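Over-door rack check — my list, with grumbles

I run through this every June on the Reisinger rack we hung on the pantry door in our Pludemstead kitchen.

Hooks sit flat on the top of the door: PASS. Felt pads still on, bit grubby.
Door shuts without rubbing: FAIL. It catches at the hinge side. I've bent the hook back twice now and it creeps forward again!
Shelf lips high enough to stop jars tipping: PASS, just. Whoever drew this up at Stetside clearly owns short jars.
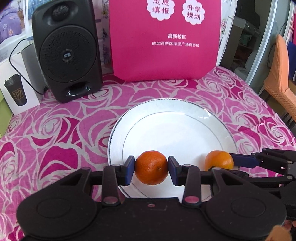
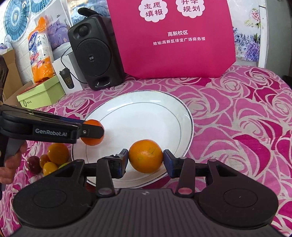 Small orange fruit, held in blue pads

Screws tight, all 17: PASS after a go with the screwdriver. 2 were loose, both on the bottom shelf — same ones as last year.
Weight label readable: FAIL. It's printed grey on grey, and it's on the back, so you have to take the rack down to find out whether you've overloaded it (lovely).
Sharp edges: PASS. I filed the left corner myself.
Wall stopper behind the door: not fitted. I've got a Dronora one in the drawer and keep forgetting.

Still to do: hook, label, stopper. I'll write the weight limit on the front in marker pen.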